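Pledidholm Blocks – tabletop block handling, short recordings

README

What is inside

The set contains 3613 short recordings of small wooden blocks on a tabletop. A block is picked up, moved a short way and put down again. Most blocks are plain wood, without paint. The work was done by two people sitting or standing at one table, and we kept the daylight as it came through the building.

Splits

train: 3757 block placements in 2048 recordings
The rest is for validation and test. One recording can have more than one placement, so please do not mix these two numbers.

Labels

Each placement has a start time, an end time and one word for the result: placed, dropped or tipped. Josefina Carrasco wrote the labels and Teodor Krajewska checked them. In 147 placements they did not agree – these have the word "open" in the result column, and you can decide yourself what to do with them.

Known problems

The July recordings have stronger shadows in the afternoon. Very short touches, when the block does not leave the table, are labeled in the first part of the set but not in the later part. We want to repair this in the next version.

Naming

Folders are called Pistum (blocks alone) and Trenside (blocks next to other blocks). The names have no deeper meaning.

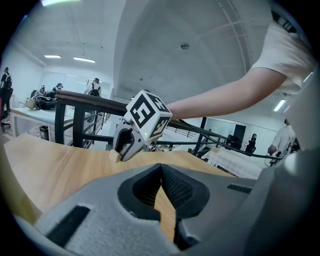
Is a block that lands on its side counted as placed?

It is labeled "tipped", also when it was lying still at the end time.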